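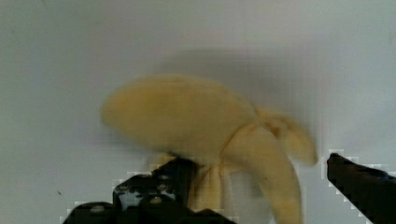
Small kitchen, big opinions

2 shares | 10 comments

Well, we're in. The boxes are mostly flattened, the cat has come out from behind the dryer, and I've been cooking in the new apartment in Ivside for long enough now to have feelings about it. A lot of you wrote back after the February letter asking how on earth I was going to fit the old kitchen into this one (thank you, I read every message, even the one that just said "good luck with that"). I didn't fit it. Most of it went to the church sale or to my sister's basement, where I expect it will stay until one of us dies.

The old place had a pantry you could walk into and close the door behind you. I used to take phone calls in there. The new kitchen has 2 cupboards, a drawer that sticks, and a strip of counter between the sink and the stove that would be a generous size for a sandwich, as long as you weren't planning on having chips with it. The stove is a Trokis, apartment size, older than the paint, and the back left element heats up when you turn on the front right. I've stopped fighting it. I put the kettle wherever the heat is.

So I had to choose. I went at it on a Sunday with the radio on and a roll of masking tape, and my plan was that anything I hadn't touched since last winter would get a strip of tape and go straight out the door. The fondue set got tape. The second colander got tape. The bread machine got tape, then had it peeled off, then got it again after supper when I was feeling braver. I did keep the canning pot, which takes up most of a shelf and makes no sense whatsoever, but I grew up in a house where that pot came out every August and I'm not ready to be someone who buys pickles.

What I've landed on for everyday is a pretty short list. A decent frying pan with a lid borrowed from some other pan. One good knife, sharpened at Navaratnam Hardware down on the corner, where they do it while you wait and let you look at the paint chips. A spatula with slots, a wooden spoon, a pot big enough for corn. Plates we like. I'd always assumed the cooking would suffer, and the baking certainly has (more on that in a second), but weeknight suppers are the same as they ever were. Eggs, rice, whatever's going soft in the crisper, and a lot of ketchup, about which I will not be taking questions.
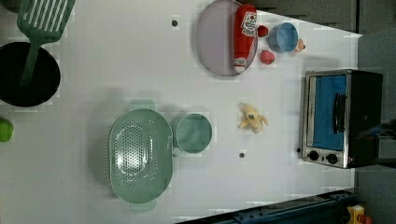
Pan, spatula, plate, ketchup.

About the baking. The oven in the Trokis is so narrow that my big cookie sheets won't go in at all, not even on an angle, and believe me I tried every angle. The muffin tin fits if you leave the rack out a smidge and don't mind the door sitting open by a hair. I made banana muffins that way in our first week and they came out brown on one side and nearly white on the other, like they'd fallen asleep at the beach. We ate them anyway! I've since found a quarter-size sheet at the thrift store on Fellodard Street, and I can do up to 10 cookies at a go, which turns out a very civilized sort of batch when there are only 2 of us here.

The thing I really wasn't ready for was groceries. I'm a stocker-upper by nature. If flour is on sale I want the bag you need to carry like a toddler. There's no room for that bag now, and for the first couple of weeks I had tins of tomatoes in the linen closet and a sack of onions living in my winter boots. (Don't do this. The boots have not recovered.)
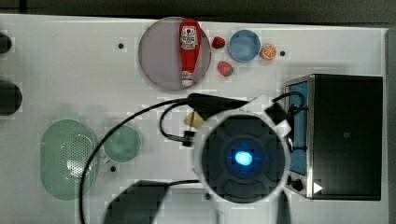

These days I walk over to the market most afternoons, around four, and buy what we'll eat that night and maybe the next morning. Fruit especially. I used to buy it by the bag and then feel guilty at it for a week. It costs a little more per pound this way, and I've grumbled about that to anyone who'll stand still, but I'm throwing out so much less that I think we're coming out close to even. I haven't done the math properly. I had a notebook for it and the notebook is in my sister's basement.

A few of you asked about storage, so, quickly: hooks on the inside of the cupboard doors, a magnetic strip for the knife, and lids filed upright in an old dish rack. My neighbour across the hall hangs her pots from the curtain rod and swears by it, though I notice she doesn't have curtains.

Next letter I'll share the one-pan barley recipe, which is my mother's with the colour improved, and I'll report back on whether you can can peaches on a stove with only one and a half working elements. If you've got a trick for small ovens, hit reply and tell me. And if anyone near Ivside wants a fondue set, it didn't sell, it's in my trunk, and I can drop it off any evening after supper.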